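Can a robot do the washing up yet?

27 October 2020

My dishwasher packed up in the spring and I still haven't replaced it, so I've had plenty of time at the sink to think about robots. Specifically, about why I can buy a gadget that vacuums under the sofa but nothing at all that will clear the table after tea. So when my old neighbour Gillespie Kinnear, now working up at Onurside, offered to talk me through what he and his colleagues do all day, I got my coat on before he'd finished asking!

I went in expecting something with legs and a face. Wrong department, apparently. What they work on there is picking things up and putting them down again, over and over, and the things are the sort you'd find on any kitchen side at half past five. Gillespie says the lifting is easy and has been for years. Car factories sorted that out long ago, with the same part in the same place every time. My kitchen has never had anything in the same place twice.

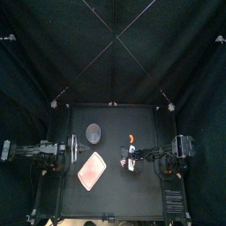

Cup, tray and a little orange something, with an arm on either side.

The cup is the one that surprised me. I'd have put money on it being the easy one (it's a cup!), but see-through plastic is a proper nuisance, because cameras tend to look straight through it and guess wrong about where the edge is. Squeeze too hard and you've crushed it, too soft and it's on the floor. A flat tray has its own problem, which is getting a finger under the rim. I do that without thinking, usually while shouting at someone about shoes.

Eleni Zupan, who runs the tests, keeps a notebook of every go. The one she showed me had 197 attempts at a single clearing-up job, and 23 of those were crossed through in red. I thought that sounded pretty good. She pulled a face and asked how I'd feel about a person who dropped that many of my cups. Fair point, although she hasn't met my eldest.

Then there's speed. Gillespie reckons a job I'd do in a few seconds can take an arm 30, and that's with everything on a clear black table and no cat. Ask it to do a roasting tin with the fat still in and you may as well go to bed.

So no, not yet, at least not in my house. I can see it happening sooner in a canteen, where the trays all match and somebody can lay the room out to suit the machine. I'd be very happy with one that only did cups. I'm going back in November to see how they get on with cutlery, and in the meantime I've priced up a new dishwasher.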